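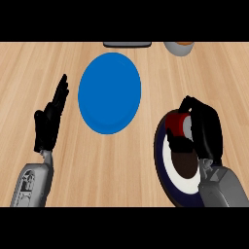 A blue plate on a light wood tabletop with a long diagonal grain.

February | By the Materials Desk

The Finish Under the Plate

A dining table fails from the top down. Frames and legs last for decades with little attention, while the surface starts to record its use in the first month. Rings, dull patches and fine scratches are the usual complaints, and most of them concern the coating. The wood underneath is often sound.

Gumede, a furniture repair firm in Trundlow, keeps a log of every table that comes through its shop. The log now holds 2,753 entries. Each one lists the species, the finish (if it can be identified), the type of damage and the repair. White rings are the most common entry. Worn edges at seated positions come next, followed by sticky areas where hands and forearms rest.

The two main families of finish behave differently under the same load. A film finish, such as lacquer, varnish or a waterborne polyurethane, sits on the wood as a separate layer. A penetrating oil soaks into the upper cells and cures there, leaving little or nothing on the surface. Hardwax oils fall between the two. They carry a small amount of wax that stays near the top and gives some resistance to spills.

A white ring forms when moisture gets into a film and scatters light. Heat makes this easier by softening the coating. A warm, damp serving dish is therefore a harder test than a cold glass, even if the glass stands there longer. On lacquer the haze is usually shallow, and a fine abrasive paste will often remove it. On oil the same dish tends to leave a pale, dry spot that can be sanded lightly and recoated without touching the rest of the table.

Dark rings are a separate problem. They point to water that has passed through the coating and reached the wood. In oak and other species high in tannin, contact with iron produces a blue-black stain in the grain itself. Polishing has no effect on it. The shop strips the area, treats it with oxalic acid, rinses it and lets it dry before refinishing. Color matching after that step takes more time than the stain removal.
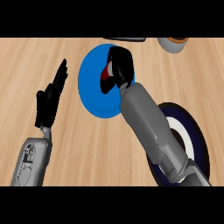
Fine, straight grain in a honey-colored top. Pale surfaces with visible grain are among the easier ones to blend after a local repair.

Plate wear gets less attention than spills, but it accounts for a steady share of the Gumede log. The unglazed foot ring on the bottom of a ceramic plate can be rougher than the finish it stands on. Each time the plate is pulled an inch or two toward the diner, it cuts a set of very shallow arcs. On a gloss film these show up within weeks under a low lamp. On a matte surface they are harder to see, although the depth of the scratch may be the same.

Skarnis, which makes coatings for cabinet shops, runs a simple test for this. A weighted ceramic ring is drawn back and forth over a cured panel, and gloss is measured before and after. Its waterborne product, Muvby, is sold in matte and satin versions built on the same resin. The matte version contains more flatting agent, and that has a cost. Repeated rubbing polishes the high points, so a heavily used area turns shinier than the surface next to it. The satin version starts brighter and changes less.

Cure time explains a good number of early failures. A waterborne film may be dry to the touch in 20 minutes and still be far from full hardness. Solvent leaves first, then the polymer particles draw together, and crosslinking continues well after the table looks ready. Place mats left on a new surface can slow the process under them and leave an outline. Oil finishes carry a similar risk. Any excess should be wiped off within 15 minutes of application, or it will cure as a soft, tacky skin.

Routine cleaning needs very little. A damp cloth and a drop of mild dish soap will handle most residue, followed by a dry cloth along the grain. Ammonia dulls many lacquers. Silicone polishes give a quick shine but leave a residue that makes new finish pull away into small craters, and a contaminated top may need to be washed with solvent and sealed with shellac before it will take a coat.

Owners who don't know what finish they have can test it on the underside of the top — a drop of denatured alcohol softens shellac, and lacquer thinner softens lacquer. Cured polyurethane resists both for the length of a short test. Oil shows no film to soften, and a drop of water left on it will usually darken the wood.

Questions for the Materials Desk may be sent through the contact page. | © All rights reserved. | Back to top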